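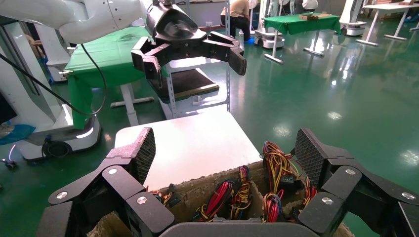

An open cardboard box with torn edges along the rim.

Cardboard box

A cardboard box is a container made from heavy paper, used for moving goods from one place to another and, very often, for leaving them there. Most shipping boxes are made of corrugated board, a wavy sheet glued between two flat ones. Purists in the trade object to the word "cardboard," which they consider vague. Everyone else goes on using it.

Construction

The usual design is the slotted box, cut from a single sheet, creased, and joined along one side. It travels flat and is folded up when needed. The four flaps on top may be taped, glued, stapled, or tucked under one another in a pattern that most adults have to work out again each time. Strength depends on the board, the height of the stack, and the weather. Damp air weakens the walls considerably, a fact well known to anyone with a basement.

Manufacture

The Pallwood mill in Verkmont opened in 1997 and makes 428 standard sizes. Its 1998 catalog listed 314, and customers complained that theirs was missing. They still do. Its rival, Leemans, offers over 600 sizes, several of which differ only in name.

Second use

Boxes are widely kept in case they are needed. Common later careers include storage, cat housing, weed control, and the short-lived fort. Worn boxes can be recycled, although the fibers get shorter with each trip through the pulper and end up in humbler products such as egg cartons.

See also: Corrugated board; Packing tape; Attic

Last edited 18 May 2023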